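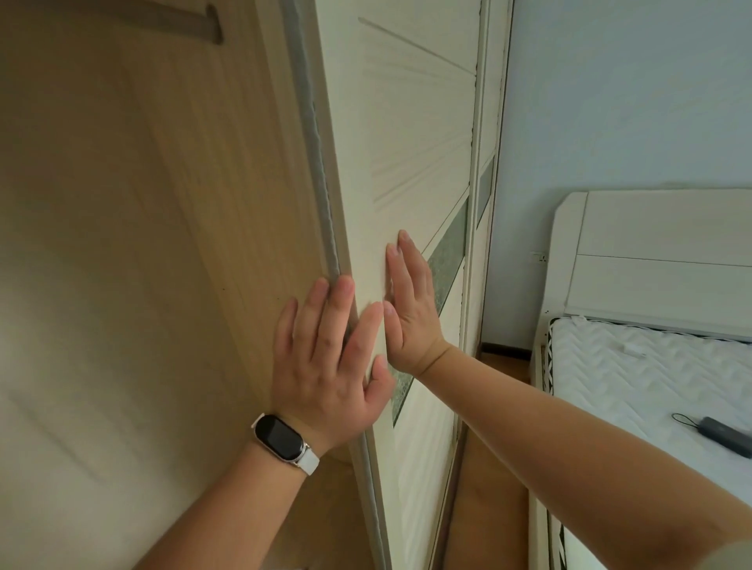

Search articles, rooms, makers

Bedrooms | Storage | Repairs at home

Last updated: 2022-03-01

The trouble with a sliding door

The first sliding wardrobe I lived with was in a rented flat in Lornmont, and for two years I opened only one side of it. The left door ran well enough. The right door had come off its track before I moved in and had been leaned back into place, and it stayed there with my winter coats behind it. When I needed a coat I went in from the left and felt my way along the rail.

A lot of people live like this. The sliding wardrobe is common in small bedrooms for a good reason, as a hinged door needs floor to swing over and in many rooms the bed has taken that floor already. A sliding door asks for nothing in front of it except enough room to stand. But it does ask to be looked after, and most of us don't do that until it sticks.

Eusebio Pastor has been repairing and refitting wardrobes in Dukosley for most of his working life. His workshop is behind a tyre shop, and when I visited there was a row of doors stood on end along the back wall, each with a strip of masking tape giving the customer's surname and the side it came from. He is particular about the tape. Doors on the same wardrobe look alike but they wear differently, and the one that gets used every morning will have rollers in a worse state than its neighbour. If they are swapped by mistake the customer will notice within the week.

"People ring and say the door is broken," he told me. "I ask them what it does. Does it drag, does it jump, does it stop in the same place? Usually they haven't looked. They push harder."

Pushing harder is how doors get damaged. A sliding door wants to be moved from low down or from the middle of its height. Someone who shoves it near the top tips it very slightly, and if the wheels are worn that can be enough to lift one of them over the lip of the track. Pastor sees the results in the bottom rail, which gets chewed, and in the edge trim, which gets pulled loose by fingers hooked round it. He would like everyone to use the flat of one hand on the face of the door and the other on the edge, and to move it at a walking pace.

How they work

There are two main sorts. In one, the door hangs from rollers at the top and the bottom is only guided. In the other, the weight sits on wheels at the bottom and the top is held in a channel. Most of the cheaper fitted wardrobes are the second sort, and it is the second sort that collects dirt. Everything that falls off clothes ends up in the bottom track: lint, hair, sand, the little plastic tags from price labels. The wheels roll over it and press it down until it is a hard grey felt.

I had assumed that a stiff door needed oil. Pastor was quite short with me about that. Oil in a bottom track holds the dust, and within a month or so the felt is back and it is sticky as well. What he does first on any visit is run the narrow nozzle of a vacuum cleaner along the track with the doors pushed to one side, then to the other. After that he goes along it with an old toothbrush, then a damp cloth wrapped round a butter knife. He dries it. If the door still drags after that, he looks at the wheels.

The wheels are adjustable on most doors. There is a screw low down on the narrow edge at each side, sometimes under a plastic cap, and turning it raises or lowers that corner. A door that leaves a thin wedge of a gap against the frame, wide at the top and closed at the bottom, or the other way about, is out of level, and a turn or two of the screw will usually put it right. He does a half turn, slides the door, looks, and does another half turn. He doesn't own a battery screwdriver for this job and says he wouldn't use one.

Taking a door out is a job for two people if the door is tall. A full-height door is heavy and awkward, and in a narrow bedroom there is rarely a good place to put it down. Clear the bed before starting, or better, put an old blanket on it. With the bottom-running sort you lift the door straight up into the top channel until the wheels clear the track, swing the bottom out towards you, and let it down. Some have a catch that has to be held up at the same time. Putting it back is the same thing in reverse, and the back door goes in first.

The look of them

Sliding doors have gone through fashions like everything else. Mirrors had a long run and are still what most landlords choose. Before that there was a lot of dark wood effect, and before that, louvres. What Pastor is asked for at the moment is cream, or something near it, and he has been asked for it for a good while.

Plain cream over a whole wall can be dull, so makers break it up. Zinis, a small firm on the other side of Dukosley that supplies a number of fitters in the area, does a range with an inset panel across the middle of each door in a different colour and texture. Their showroom is upstairs and not easy to find. I went on a wet afternoon and had the place to myself apart from a man called Malik, who looks after the samples and who let me handle all of them.

The textured panels are better than I expected. In photographs they tend to look flat, but under a window the surface catches the light unevenly and hides fingermarks very well. That matters on a door that has no handle and is moved by touch. The smooth gloss finishes show everything. Malik keeps a cloth in his back pocket for them and used it three times while I was there.

Grooves are the other thing. A groove cut on the diagonal across a door makes it look less like a slab, and in a low room it draws the eye along. It also gathers dust. Malik cleans the showroom ones with a dry paintbrush, an ordinary soft one, and I have since taken that up at home for skirting boards.

Colour inside the wardrobe gets less thought. A lot of pale doors open on to a wood-coloured interior, partly from habit and partly because the boards are cheaper and easier to get. I like it. When the door goes back there is a warmer colour behind, and scuffs from hangers and shoe boxes don't show up as they would on white.

What it costs to put right

A set of replacement wheels is the cheapest repair and deals with most complaints. Pastor charges 60 for a visit to clean, level and fit wheels to a pair of doors, if the wheels are a pattern he carries. If they aren't, there is a wait. Wheels were never made to one standard and he has a chest of drawers full of odd ones, taken off doors that were being thrown out.

A new bottom track costs more in time than in parts, as the old one is often glued as well as screwed. A new door can cost 200 or a good deal above it, depending on the finish, and there is the difficulty of matching. Cream is not one colour. Doors that have had nine summers of sun from a bedroom window will have shifted, and a new one beside them will look blue. He tells people to move an old door to the side that is seen most and put the new one where the light is worst, or to live with the dent.

He is booked up until April, mostly with ordinary repairs. The work he turns down is doors that have been planed along the bottom by their owners to stop them sticking. Once the board is cut the core is open to damp, and the wheel housings have less to hold on to. He showed me one. The bottom edge had swollen and split along its length, and the wheel came away in his hand with two short screws still in it.

My own wardrobe now is a bottom-running one, second-hand, with a door that stopped a hand's width short of the frame. I had blamed the floor. After the visit to the workshop I cleaned the track as I'd been told and found a flattened shirt button at the far end, and a good deal of sand.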